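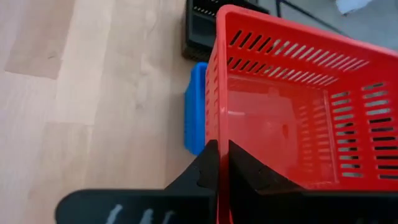
4. First wash and everyday use

Read section 3 (Leveling and hoses) before you start. The Drarano 700 must be standing level, with the shipping bolts out and both hoses tightened by hand.

4.1 Running the empty cycle

The drum is tested with water at the factory, so a little may still be inside. Run one cycle with no clothes before the first real load.

1. Open the water tap fully.
2. Check that the drain hose is hooked over the standpipe and held with the strap.
3. Plug in the washer. The display shows two dashes, then the clock.
4. Set the clock with the + and - keys. Press OK.
5. Put half a capful of detergent in the main compartment, marked II.
6. Close the door and push until it clicks.
7. Turn the dial to Cottons Hot and press Start.
8. When the cycle ends, wait for the door lock light to go out. This takes up to two minutes.
9. Look under the washer and behind it for drips. If you find any, close the tap and go back to section 3.4.

Note: The first fill is louder than later ones. Air is leaving the hose.

Caution: Do not pull on the door while the lock light is on. The latch can break, and a broken latch is not covered by the warranty.

4.2 Sorting and loading

Sort by color first, then by the temperature on the care label. New dark items should be washed alone the first two or three times. Empty the pockets, close zippers and hooks, and turn printed shirts inside out. Small items such as baby socks go in a mesh bag. They can otherwise work their way past the door seal and end up in the pump.

Load items one at a time and shake them open as you go. Mix large and small pieces. A load made up only of bath towels or a single heavy blanket is hard to balance, and the washer may stop before the spin and show code E9.

For a full cotton load, there should be room for a flat hand between the clothes and the top of the drum. For synthetics, fill the drum halfway. For wool, a third.

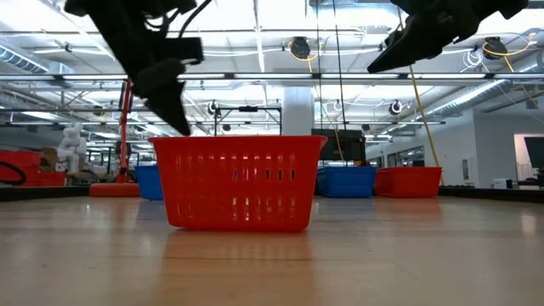 Before you close the door, run a finger around the gray rubber seal and tuck in anything that is caught there.

4.3 Detergent

The drawer has three compartments.

I – prewash. Leave empty unless you have chosen a prewash.
II – main wash. Powder or liquid. For liquid, fold the small flap down.
The one with the flower – softener. Do not fill past the MAX line, or it will all drain out during the wash.

Amounts on the detergent package are usually given for a full load and hard water. If your water is soft, use less. Too much detergent shows up as foam on the door glass after the last rinse. Run Rinse + Spin once more and cut back the next time.

Caution: Never put bleach and descaler in the drawer together.

4.4 Choosing a spin speed

Each program has its own spin speed. To change it, press Spin until the speed you want lights up. Use 700 for shirts and anything that creases easily. The No Spin setting leaves the clothes dripping, so have a tub ready.

On wooden floors, you may feel some shaking at the top speed. If the washer moves out of place, stop it and check the feet again with a level.

4.5 After the wash

1. Take the clothes out soon after the end signal. Damp clothes left overnight start to smell.
2. Wipe the seal and the inside of the glass with a dry cloth.
3. Leave the door and the drawer slightly open.
4. Close the tap if you will be away for more than a day or two.

If you dry clothes on a rack in the same room, keep it at least 300 mm from the back of the washer and open a window if you can.

4.6 Locking the keys

Hold Spin and OK together for three seconds. A small key appears on the display. Do the same again to unlock. The lock stays on after a power cut.

For error codes, see section 6. For spare seals and hoses, give the dealer the part number on the label inside the door. The seal kit for this model is Fuchs 101.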